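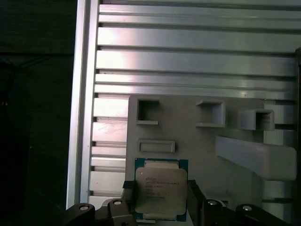
What do we want people to walk away with on open day? A feel for how slow and fussy small-part handling is when you want to do it well, plus a cup of decent coffee.

That's as far as Baldur and I got on the planning sheet before the doors opened, so that's what we went with. Writing this up the same evening, Wed 17 March, while my feet still hurt and I still remember who asked what.

Numbers first, for whoever does the next one. We ran the demo in three slots and the middle one was packed. The sign-in sheet says 200 but I think a fair number of people walked past it (the sheet was behind the coat rack, my fault, sorry). Sobia had the bench talk, Baldur had the cell, and I floated between them with the clicker and the spare e-stop lanyard.

The talk. Sobia had cut it down to 14 minutes and it was so much better for it! Last July's version had that whole section on kinematics where you could watch people's eyes slide toward the snack table. This time she opened with sorting returned server parts, and why anyone would bother to pick up an old Xeon by its edges instead of tipping it in a bin with the others. People got it right away. A man in the front row had pulled boards for a living and kept nodding so hard that he became sort of a second presenter. She handled him really well, asked him two questions and then moved on.

The cell. The task was the one we've been calling Ninport: take the processor by two opposite edges of the green substrate, keep it upright in front of the gray fixture, present the metal cap facing out, put it back. We'd argued on Monday about whether to show the full run with Pemano doing the planning or just play the taught positions. We went with taught positions, and I'm glad. The crowd wants to see motion and we want to see no surprises. Baldur did switch to Pemano for the last slot when only the keen ones were left, and it did its usual thing where it sits there and thinks before the approach. I filled the silence with talk about pad wear. Not my best material.

Things that went wrong, in no order:

- First slot, second cycle, the grip faulted on width. Somebody (me) had loaded the recipe for the bigger package. Baldur spotted it before I'd even opened the laptop.
- The screen mirroring dropped out whenever the coffee machine kicked in. I'm serious, we tested it afterward. Same circuit, I guess? Ask facilities.
- The Siddiqui stand-mounted light was way too bright for anyone on the left side of the room. We turned it to the wall and the people over there stopped squinting. The silver rails still throw a lot back, and on the wrist view some of them go close to white while the dark finger linkages down at the bottom turn to mush. It doesn't bother the grip, but it looks bad on a big screen and I'd like to try a diffuser.
- We ran out of name tags.

Questions worth keeping, because I want answers ready for next time:

A kid of maybe ten asked how it knows when to stop squeezing. Baldur gave her the force limit answer, then had her pinch a cracker between two fingers without breaking it. She broke it. Then she got it on the next one and was thrilled, and we went through most of a sleeve of crackers after that. Put crackers on the supply list, the plain square ones.

Someone from a repair shop wanted to know if we read the text on the cap with the same camera. I said we can get the logo and the start of the model line off it, but the small rows of batch characters are a struggle from where the wrist sits. He suggested a low side light for the print. Sobia and I have gone back and forth on that one before - she thinks it's worth half a day, I think it's worth a whole one and then we'll have to move the mount. Parking it on the Cudex board so it doesn't get lost again.

A couple of students asked why the fingers come in from the left and right only, why not top and bottom as well. Good question and I fumbled it. The short version: two sides is enough for the weight, it keeps the cap clear, and a four-way grip means four things to align. I said all of that but in the wrong order and with a lot of hand waving. Sobia, could you write me two sentences I can memorize?

Also got "will it take my job" twice and "can it make a sandwich" more times than I'd like.

Notes on the setup for the next crew. The rope line was too close on the door side and people bunched up there, so move it back a step and put the poster stand in the gap. Leave the cell door stickers alone, they peeled one last time and it took me ages to find another set. The fixture plate was fine all day and I didn't touch it. I did wipe down the finger pads between slots, which is probably overkill, but there were a lot of hands near the parts tray by then (we let people hold the spare processors, and they loved it - heavier than they expected, most of them said). Bring a second tray for the handled ones so they don't get mixed back in. I spent a good while after closing checking edges with the magnifier, and two of them have gone in the practice bag.

Baldur wants to do the cracker thing as a proper station, with a cheap hand gripper and a force readout. I love this. He's already sketched it on the back of the sign-in sheet, so please don't throw that out, it's in the blue folder.

To do before Friday:

- [ ] restore the normal recipe on the cell and rename the big-package one so I can't do that again
- [ ] email the repair shop guy, his card is taped inside the front cover of this notebook
- [ ] log the coffee machine problem with facilities
- [ ] diffuser, two sizes, try both
- [ ] pad check and re-zero on the gripper (Baldur)
- [ ] return the rope posts to the front desk, they've asked already

Sobia has the slides in the shared folder under Ninport, second version. The first version still has the typo on the title slide, so don't use that one.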